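Hemetdale Automation Centre
Open day safety checklist – simulator room and live cell
Completed in October, before doors opened at 10 am

Part A. Access and room

A1. Entrance, corridor and fire exit clear. Satisfactory.
A2. Visitor numbers. Limit of 80 in the building at any one time, to be kept by the front desk. Satisfactory.
A3. Trailing leads. Two leads crossed the walkway by the projector. Covered before opening. Satisfactory after action.
A4. Fire extinguisher, asset 852, in date and on its bracket. Satisfactory.
A5. Seating. Front row moved back to leave the aisle open for wheelchair users. Satisfactory.

Part B. Simulated demonstration (Clundis software)

B1. Simulator computer separated from the live cell network. Cable removed and tagged. Satisfactory.
B2. Start position loaded with the gripper open and nothing held. Satisfactory.
B3. View from behind the gripper shown on the visitor screen. Satisfactory. The wooden cabinet and the table on either side of the gripper can both be made out, although the right-hand wall is dark. Presenters should allow visitors a moment to find their bearings.
B4. Stop command tested from the presenter's keyboard and from the hand control. Satisfactory.
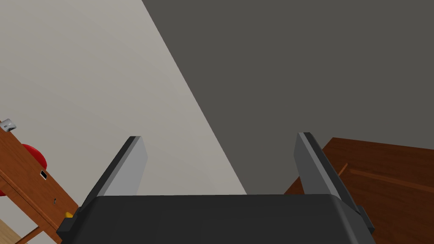

Nwosu asked whether visitors would be told plainly that the simulator and the live cell do not run together, as last year several people stepped back from the screen when they heard the real arm start up next door. A notice has been added at the door, and the presenter will repeat it at the start of each session.

B5. Hand control disinfected between users. Wipes supplied – a second pack is needed for the afternoon.

Part C. Live cell

C1. Guard doors and interlocks tested. Satisfactory.
C2. Emergency stops. All 7 pressed and reset in turn. Number 2 was stiff and has been reported to Liltden for replacement. It does stop the arm, and the cell may be used today.
C3. Visitor line marked on the floor. Tape lifting at the left end. Replaced.
C4. Speed limited to the demonstration setting and key removed. Satisfactory.
C5. Trained operator present whenever the cell is powered. Rota displayed. The lunchtime slot was blank at the time of inspection and must be filled before noon, or the cell is to be switched off for that period.

Outcome: open day may proceed, subject to C5.
Outstanding: stiff stop button (C2), further wipes (B5).
Copy to front desk and cell operator.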